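7.4 Fault: the arm stops with an object held inside an open appliance

This fault appears in the kitchen set of the Gidix simulator when the gripper holds a soft object, for example a sack, near the microwave. The arm stops, the log repeats the line "contact not resolved", and the joint torque values rise quickly. In simulation nothing can break. If the same program is later run on a real arm, the fault is a safety matter, and section 7.5 must be read first.

CAUTION: Do not press Resume while the torque values are rising. The arm can release the stored force in one step and pass through the microwave door.

To recover the arm:

1. Press Pause. Wait until the step counter does not change any more.
2. Open the Contacts panel and sort the list by force.
3. Look for pairs which contain the gripper fingers and the sack. A value over 200 N means that the fingers are pressed into the mesh.
4. Set the grip force to zero. Do not open the fingers by the position command.
5. Advance the simulation by 100 steps with the Step button.
6. Check that the force is now falling. If it is not falling, go to step 8.
7. Move the arm back along the path by which it entered. Do not turn the wrist before the gripper is clear of the appliance.
8. Reset the set and load the last saved state.

Note: Step 8 deletes the contact log. Save it before if you want to send a report.

To check the position before a new attempt:

9. Select the view from above the counter. Both the gripper and the open door of the microwave must be visible.
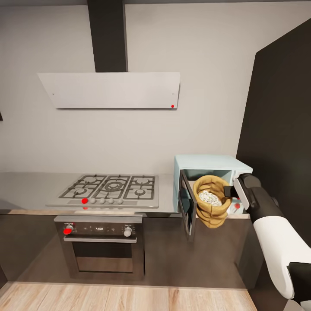
Yen-ting Tsai writes that at Zirnell step 5 was too short for a full sack, and that the force came down only after 1000 steps. If your sack model has many loose grains, use the longer value and keep the grip force at zero during this time.

10. Lower the approach speed to half of the earlier value.
11. Start the program again and watch the torque values until the gripper has left the appliance.

Note: If the fault returns at the same place, the collision mesh of the door is probably not updated after opening. Close the door and open it again from the Objects menu.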